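# The Second Pair of Hands

When the Takico returns center opened its sorting hall, every parcel that came back from a customer was opened, emptied and judged by a person standing at a bench. The work was steady and the standards were clear. An item was lifted from its bin, turned over, checked for wear, and placed on one of several conveyors. A trained sorter handled household goods, clothing, toiletries and kitchenware in the same hour, often in the same minute, and was expected to know the rules for each.

The center now employs 189 people on two shifts. Most of them still handle goods. What has changed since August is the order in which they do so, and the part of the task that falls to them.

Takico introduced robotic picking in its mixed goods section, where returns arrive without any grouping at all. Earlier automation at the site had been limited to conveyors and label readers, which work well when every object is a box. Mixed goods had been left alone for good reason. A soft item folds over a hard one, a clear or shiny surface confuses a camera, and a brush catches on cloth. The integrator, Narier, spent much of the planning period at the benches, watching how experienced sorters went about the work before a single arm was bolted down.

One finding from that period shaped the whole installation. Sorters rarely took the object on top. They took the object that would come away cleanly, and they used the other hand to hold back whatever was tangled with it. Much of this skill had never been written down. The training manual of the day gave it two sentences.

The decision reached by the company and its staff representatives was to divide the work at the moment of the grasp. The arms lift single items out of the bins and present them to a reading station. People decide what each item is worth, where it should go, and whether a customer's claim about it is fair. People also take over any bin the system sets aside.

## A change in the working day

The first effect was physical. Bending and reaching into bins had been the leading complaint at the center for years, ahead of noise and standing time. Sorters in the mixed goods section now receive most items at waist height, one by one. Supervisors report fewer requests for transfer to lighter duties, although the company has declined to publish its figures until a full year has passed.

The second effect was less expected. Several long-serving employees said that the work had become more tiring to the mind. Under the old arrangement, a simple item offered a few seconds of rest. With the easy movements gone, one judgment follows another, and the pauses that used to be hidden in the reaching are no longer there. Management responded by adding a break of 12 minutes to each half of the shift in that section. The break was agreed in writing and is not deducted from the existing rest periods.

The third effect concerns pay. A new grade, cell attendant, was created for those who look after the arms, clear set-aside bins and record failed grasps. Siiri Nieminen, the training lead for the section, designed the course that leads to it. She had asked that places be offered first to people already on the benches, and the company agreed. Her view is that a person who has spent years separating stockings from hairbrushes will recognize a poor grasp before the software does.

The course relies heavily on practice with ordinary objects. Attendants learn to predict which item in a bin will give trouble and to write a note the engineers can use. "Gripper failed" is returned for correction. A good note names the item, its position, and what it was touching. Over the first weeks the notes grew shorter and more exact, and Narier altered the approach angle of its arms on the strength of them.

## What remains difficult

The system has not met every expectation. Soft goods lying against rigid ones remain the most frequent cause of a set-aside bin. A cup on its side against a wall can be harder to lift than one standing clear, and a brush may bring something else along with it. The company's position is that these cases are acceptable so long as they are passed promptly to a person, and that speed targets for the arms must not be met by hurrying the people beside them. 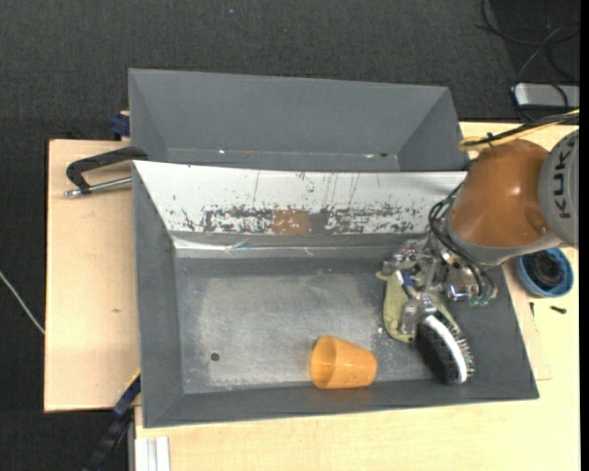
Cristóbal Quiroga takes a more cautious view of the agreement. He argues that the new grade rewards those who adapt quickly and says little about those who do not. In his opinion a sorter who prefers the bench should be able to remain there without loss of standing, and the present wording protects the wage of such a person but makes no mention of future advancement. He has asked for the clause to be reopened before any further section is automated, and he would like the failed grasp records to be shared with the staff in full, so that they can see how much of the work still depends on them.

The company has accepted the second request. The first is under discussion, and the parties are due to meet again on 11th January.

Takico intends to extend the arrangement to its small electronics section, where bins are more uniform but the goods are more easily damaged. No arms will be ordered until the attendants have reported on a trial there. Two of the present attendants have been released from their usual duties to prepare it, and their first task is a list of the items they would not wish to see lifted by a machine.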